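Comment un robot apprend à tenir un sac

Dans l'atelier partagé de Plirville, Gudrun Fjeld et Kohei Onishi construisent un robot à deux bras. Ils l'ont appelé Rendholm. Son travail paraît très simple : s'occuper du sac de la poubelle, dans une chambre. Pour toi, c'est l'affaire d'un instant. Pour un robot, c'est long à apprendre.

Un sac en plastique n'a pas de forme fixe. Une brique reste une brique quand on la pousse. Un sac se plie, glisse, se colle à lui-même. Le robot ne peut donc pas apprendre par cœur l'endroit où se trouve le bord. Il doit le chercher à chaque essai.

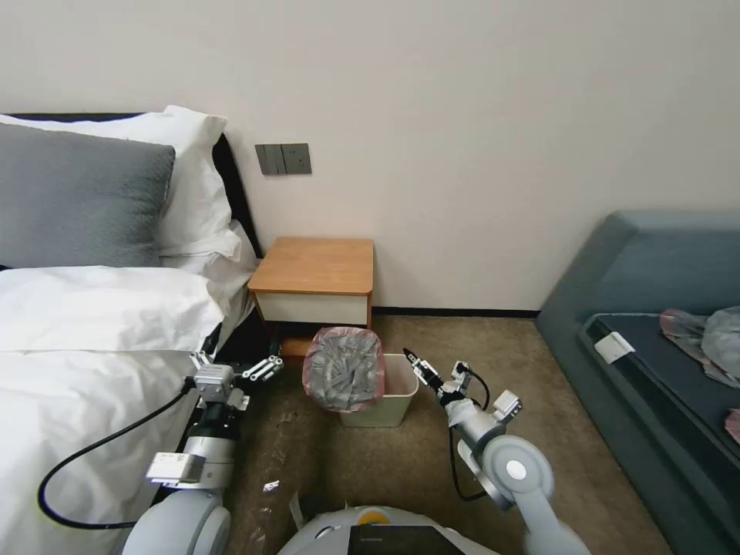

Au début, Kohei voulait construire un seul bras, parce que cela coûtait moins cher et qu'il y avait moins de câbles à ranger. Gudrun a fait un essai avec sa propre main dans le dos. Essaie aussi : prends un sac vide et ouvre-le avec une seule main. On y arrive, mais mal. Ils ont donc ajouté le deuxième bras, et le montage a pris 4 mois.

Chaque bras se termine par une pince. Une pince n'a pas cinq doigts comme ta main, elle en a deux, qui se rapprochent et s'écartent. Entre l'épaule et la pince, il y a des articulations. Ce sont des endroits où le bras peut plier ou tourner, comme ton coude et ton poignet. Dans chaque articulation, un moteur fait le mouvement et un capteur mesure l'angle.
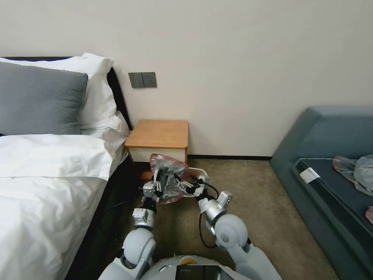

Les deux bras doivent aussi travailler ensemble. Si l'un tire pendant que l'autre pousse, le plastique peut se déchirer. L'ordinateur calcule donc les deux mouvements en même temps. Quand le sac est tenu entre les deux pinces, comme le sac rosé devant la table de nuit, chacune doit savoir où se trouve l'autre. S'il y a quelque chose dedans, le poids compte aussi, et les moteurs doivent forcer un peu plus.

Pour apprendre, Rendholm recommence. Gudrun note les essais dans un cahier : 12 le matin, puis une pause pour laisser refroidir les moteurs. Il en a fallu environ 60 avant que le robot saisisse le bord sans aide. Entre deux essais, on remet le sac en place — jamais tout à fait pareil, pour que le robot ne s'habitue pas à une seule position. 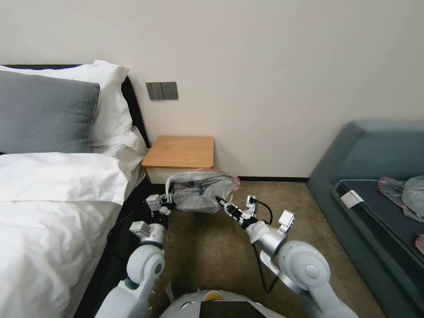
Rendholm tient un sac entre ses deux pinces.

Quelques mots à retenir

Articulation : endroit où le bras plie ou tourne.
Capteur : pièce qui mesure quelque chose, par exemple un angle.
Pince : la « main » du robot.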